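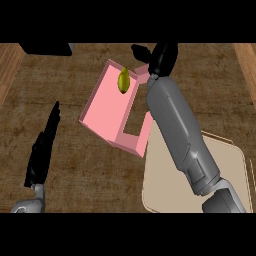 Bandeja de color rosa sobre una mesa de madera marrón.

Saúco negro Plinar (Sambucus nigra), planta en contenedor

Vivero Lo Presti, Fulcombe
Plantas leñosas / Arbustos de fruto y flor / Saúcos

Disponibilidad: de octubre a marzo a raíz desnuda, todo el año en contenedor
Formato: contenedor de 2 litros o raíz desnuda en manojo
Altura adulta: hasta 6 metros sin poda
Exposición: sol o media sombra
Suelo: fresco, fértil, acepta la caliza
Floración: final de primavera
Fruto: final de verano

Descripción

El saúco negro es un arbusto grande de hoja caduca, muy común en los setos, en los bordes de los caminos y cerca de las casas viejas de pueblo. Crece rápido cuando el suelo tiene nitrógeno. Sus hojas son compuestas y desprenden un olor fuerte si se frotan con los dedos. Las flores son pequeñas, de color crema, y se reúnen en corimbos anchos y planos. Después vienen los frutos, que son bayas de un negro violáceo cuando están maduras.

Plinar es la selección que multiplicamos en nuestro vivero desde hace 19 temporadas. Las primeras estacas fueron tomadas de un seto antiguo en las afueras de Flusville, donde los arbustos daban corimbos grandes y maduraban bastante juntos. Para quien quiere recoger la flor o el fruto en pocas pasadas, esto es una ventaja. El porte es un poco más recto que el de la especie silvestre, con ramas que aguantan bien el peso del fruto.

Todas las plantas de esta página proceden de estaca leñosa, no de semilla. Por este motivo son iguales entre sí y conservan los caracteres de la planta madre.

Valor para la fauna

Las flores del saúco son visitadas por sírfidos, pequeños escarabajos y otros insectos que buscan el polen. Las bayas alimentan a los mirlos, las currucas y los petirrojos en el momento en que preparan la migración o el invierno. Los tallos viejos tienen una médula blanda, y algunas abejas solitarias hacen allí su nido si el tallo está cortado o roto. Recomendamos dejar en el jardín una parte de las ramas podadas, atadas en un haz y en posición vertical.

Si su interés principal son los pájaros, no recoja los racimos de la parte alta.

Advertencia sobre el consumo

Las hojas, la corteza, las raíces y los frutos verdes del saúco negro son tóxicos. Contienen compuestos que pueden provocar náuseas, vómitos y diarrea. Las bayas maduras deben cocinarse siempre antes de comerlas, y hay que separarlas de los pedúnculos. Las flores se usan en jarabes y buñuelos.

No se debe confundir con el saúco menor o yezgo (Sambucus ebulus), una planta herbácea que rebrota cada año desde el suelo y que lleva los frutos hacia arriba. El yezgo es tóxico y no lo vendemos. En el saúco negro los tallos son leñosos y los racimos maduros cuelgan.

Plantación

La mejor época es el otoño, cuando la tierra todavía guarda algo de calor. Las plantas en contenedor se pueden poner también en primavera, con riego seguido durante el primer verano.

Haga un hoyo el doble de ancho que el cepellón y de la misma profundidad. Mezcle la tierra extraída con compost maduro. Coloque la planta de manera que el cuello quede al nivel del suelo, rellene, pise con suavidad y riegue con abundancia. Una capa de hojas o de corteza alrededor del pie mantiene la humedad, pero no debe tocar el tallo.

Para un seto mixto, deje 2 metros entre un saúco y el arbusto siguiente. Combina bien con el espino albar, el avellano, el cornejo y el endrino. Como el saúco es más rápido que sus vecinos, conviene cortarlo más a menudo durante los primeros años.

Poda

El fruto aparece sobre todo en las ramas de uno o dos años. En invierno se quitan desde la base las ramas más viejas y también las que se cruzan en el centro. Una planta abandonada se puede rejuvenecer con un corte fuerte a poca altura; rebrota casi siempre, aunque ese año dará poca flor o ninguna.

Problemas frecuentes

El pulgón negro suele aparecer en primavera en los brotes tiernos. En la mayoría de los jardines las mariquitas lo controlan y no hace falta tratar. Si las hojas amarillean en pleno verano, la causa habitual es la sequía. En suelos muy encharcados las raíces sufren y la planta puede morir por partes.

Envío y recogida

Las plantas a raíz desnuda se envían envueltas en paja húmeda y deben plantarse lo antes posible. Si no puede hacerlo, guárdelas unos días en un lugar fresco, con las raíces cubiertas de tierra o arena. Las plantas en contenedor viajan en caja de cartón, en posición vertical.

También es posible recoger el pedido en el vivero de Fulcombe. Le rogamos que espere el mensaje de confirmación antes de venir, porque una parte de las plantas está en el campo de cultivo y tenemos que traerlas.

Los clientes que compran este producto miran también:
Cornejo hembra (Cornus sanguinea)
Mundillo (Viburnum opulus)
Avellano común (Corylus avellana)
Saúco rojo (Sambucus racemosa)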